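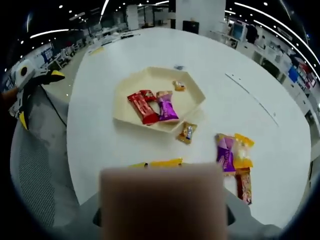 Sorting and tray packing at Fevidley

From Friday, January 2, 2026 the mixed snack trays at Fevidley will be filled by the new arm on line 2. Wrapped sweets and bars go into the tray one at a time, as they do now, but people will no longer do the bulk of the picking.

What changes for the packing team: the early shift starts at the same hour and there are no job losses. Four people move from picking to checking and refilling. Lena Kurek will run the checking table, and Tamás Sipos looks after the arm itself. Anyone who wants to learn the restart and clearing steps should put their name down with him. Training takes 10 hours, all paid.

The arm is slower than a practised packer on small twisted sweets and still drops some of the shiny bags. Hand packing therefore stays for orders under 700 trays until June, when we look at it again.

Several people have asked about wrist strain. Hanna Cieślak is collecting comments on the new checking table, including its height and the standing mats. Tell her in person or leave a note in the office at Semple.

Pay grades stay as they are. Checkers who also clear stoppages will get the line allowance.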